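**Ticket: gripper labels don't line up with the pictures in the sandwich episodes**
Opened 2024-06-23
Status: open, workaround in place
Component: Hellwig recorder, export step

Hi all! Sorry in advance for the length, I've been poking at this for a while and I want to get it down before I lose track of what I tried.

Short version: the gripper open/closed labels in the Lotus food set are out of step with the camera frames. The joint angles look fine when I plot them by themselves, and so does the video. Put them side by side and the label flips too early. I first spotted it while trimming the part of an episode where the left arm is down by the plate. You can't tell from one still whether the gripper is coming in for the sandwich or has let go of it, so whoever (or whatever) learns from that frame is leaning hard on the label. And the label was wrong.
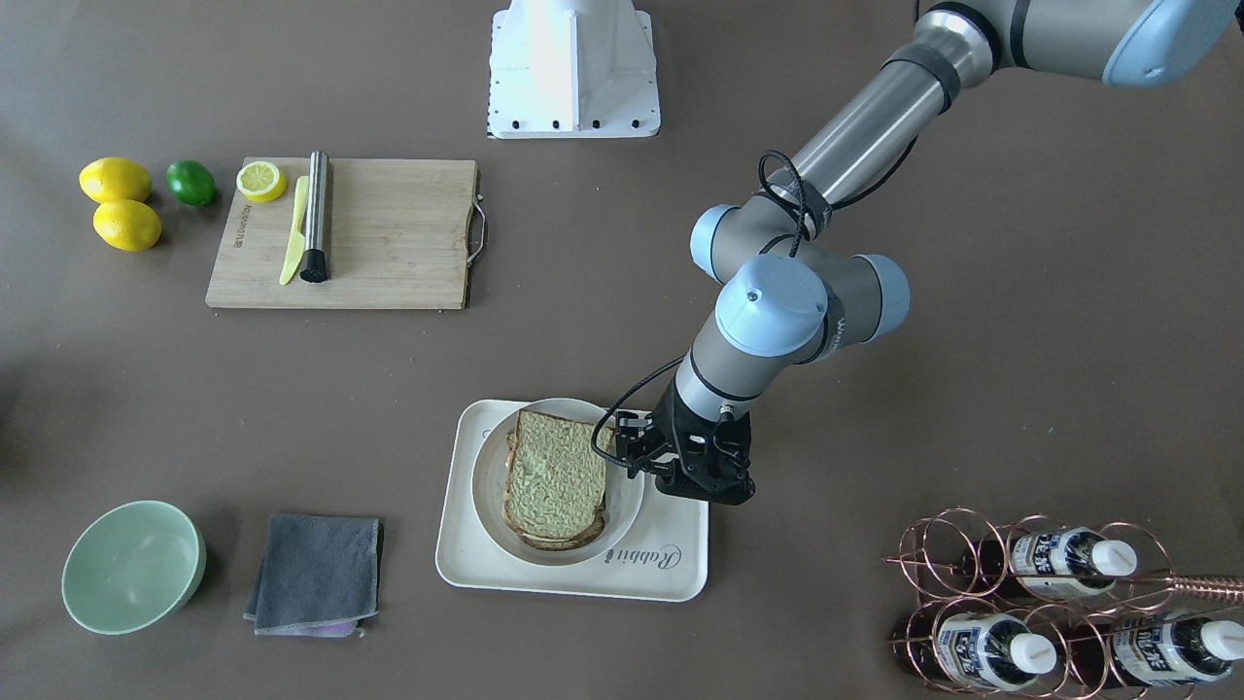
Etthorpe Robot Learning Group — Data Collection

### What I expected

The label should change on the frame where the fingers move. Maybe one frame off, I can live with that.

### What I got

The label changes 80 ms before the fingers do. Every time I stepped through one by hand it was the same gap, which made me happy for a minute (a constant gap is easy to fix!) and then less happy, because it isn't in every episode.

The full export has 2,324 episodes. I wrote a little script that compares the finger encoder with the label column and flags any episode where they disagree, and it flagged 1,025 of them. The rest are clean. So it's a mix, all in the same folder, with nothing in the file names to tell them apart. Ugh.

### Things I tried, in order

**Restarted the recorder.** I know, I know. No change.

**Swapped the camera cable.** The overhead video had a couple of dropped frames last week and I figured it might be related. It wasn't. I left the new cable in anyway.

**Re-exported one bad episode from the raw log.** Now this was interesting. The raw log is fine! The label and the encoder agree to the sample. Export it through Hellwig with the normal settings and the gap shows up again. So the recording itself is good and we haven't lost anything, the damage happens on the way out.

**Turned off resampling.** The gap goes away, but then the two streams have different lengths and the loader refuses the file. I could pad it, but I'd be making up data at the end of the episode and I don't love that.

**Compared a bad episode with a clean one.** I picked two that had the same task text and the same operator settings and went through the headers line by line. The only difference I found was a field called `trim_lead`. It's set in the bad one and blank in the clean one. I don't remember setting it. It's not in my config either, I searched.

My guess at this point was that trimming drops some samples from the front of the gripper stream and leaves the camera stream alone. That would push every label early by the same amount and match what I'm seeing.

### The idle frames

The other thing I noticed, and it may be a separate bug, is that we're keeping frames with no arm in view and giving them an action label. The one below has the tray clear, toast with a fried egg on the plate up by the cutting board, and neither arm in sight. The exported label says `close_gripper`. I'd want that to be `idle`, or for the frame to be left out completely.

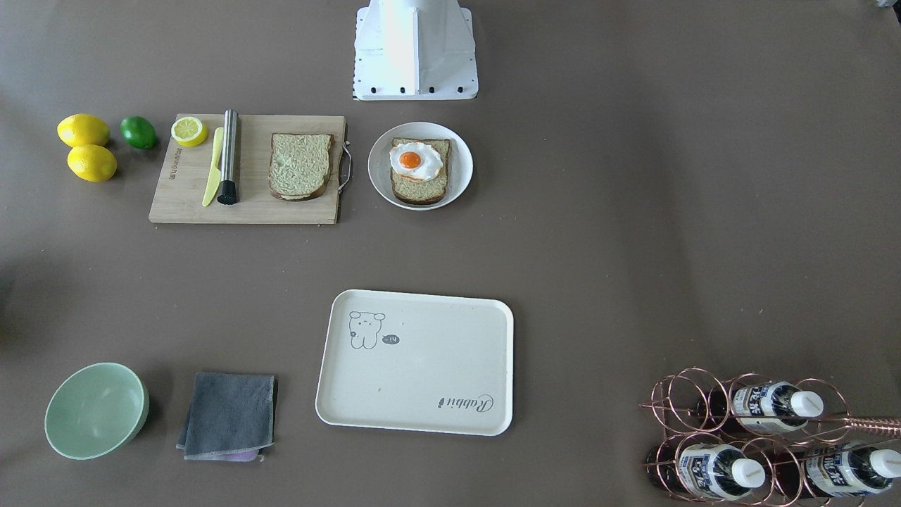
Daithí Moynihan: Please don't drop those. We want the table with the arms out of the way in the training set, otherwise the model never learns what a resting state looks like and it fidgets. Label them idle and keep them. On the trim thing, look at the default profile that ships with the Nondum plugin. It sets a lead trim if the first second of motion is below a threshold, and I'm fairly sure it only touches the gripper channel.

Okay, that's it, thank you!! I went and looked and the profile does exactly that. It checks for motion at the start, and if the operator waits a moment before moving, it turns trimming on for that episode. That explains the mix too — if you start moving right away you get a clean file, and if you take a breath first (me, always) you get a bad one.

It probably also explains the `close_gripper` on the idle frames. The exporter seems to pull the first label forward to fill whatever it thinks is missing. I haven't proven that part yet.

### Workaround for now

If you're exporting before this gets fixed properly:

1. Open the export profile and clear `trim_lead`. Leave resampling on.
2. Delete the cached index before you run the export, or it'll reuse the old one without saying so. (Cost me most of an hour.)
3. Run my check script on the output. It's in the shared tools folder as `label_gap_check`.
4. Spot-check at least one episode by eye around the moment the gripper opens. The script only knows about the encoder, it doesn't look at the video.

I re-exported all the flagged ones this way and the script passes every one of them. I've stepped through a few by hand as well and the label now flips where the fingers do.

### Still open

- The idle labels. After the re-export some of them are right and some still say `close_gripper`, and I can't see the pattern. If somebody has a clean way to detect "arm out of view" from joint angles alone, I'd take it. I'd like to avoid running a detector over every frame.
- The plugin's default profile should have trimming off. I'll send that change in myself, but I'd like a second pair of eyes on it because other sets use the same profile.
- Anything exported from the older sets with this plugin needs the same check. I think it was installed back in October, so start from there.
- The task text on some episodes says "sandwich" and on others says "toast" for what looks like the same job. It has nothing to do with this bug, I just kept tripping over it. I'll open another ticket.

Please leave the old export where it is until the idle labels are sorted, I'm still comparing against it.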